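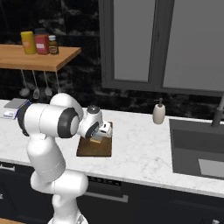
Marmor besteht überwiegend aus Calciumcarbonat und reagiert empfindlich auf Säuren. Die nachstehende Anleitung der Beratungsstelle Wenitz richtet sich an Haushalte, die eine Arbeitsplatte aus Naturstein selbst reinigen und imprägnieren möchten. Helle Platten mit feiner grauer Äderung, auf denen ein dunkelbraunes Schneidebrett liegt, sind vor Beginn vollständig abzuräumen; auch unter dem Brett ist zu reinigen. Stand der Hinweise: 21. Januar 2015.

Benötigt werden ein pH-neutraler Steinreiniger, zwei fusselfreie Tücher, ein weicher Schwamm und ein lösemittelfreies Imprägniermittel. Essig, Zitronenreiniger und Scheuermilch sind ungeeignet.

1. Die Fläche mit lauwarmem Wasser und Reiniger abwischen, anschließend mit klarem Wasser nachwischen.
2. Die Platte über Nacht trocknen lassen. Restfeuchte führt zu Schleiern.
3. Einen Wassertropfen aufsetzen. Dunkelt der Stein innerhalb von 4 Minuten nach, ist eine Imprägnierung erforderlich.
4. Das Mittel dünn und gleichmäßig auftragen, Überstände nach Angabe des Herstellers abnehmen — keinesfalls antrocknen lassen.

Matte Stellen durch Säure lassen sich mit einer Imprägnierung nicht beheben. Hier ist ein Nachpolieren, in der Regel bis Körnung 2000, durch einen Fachbetrieb vorzusehen.
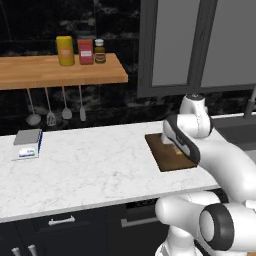 Arneck merkte hierzu an, bei polierten Platten sei der Tropfentest allein wenig aussagekräftig, man solle ihn an der Vorderkante und neben der Spüle wiederholen. Die Beratungsstelle schließt sich dieser Empfehlung an. Maßgeblich ist die Stelle, die am schnellsten nachdunkelt.

Die Behandlung ist bei üblicher Nutzung jährlich zu wiederholen, vorzugsweise im Dezember vor Beginn der Feiertage. Merkblatt 606 enthält ergänzende Angaben zu Öl- und Rotweinflecken.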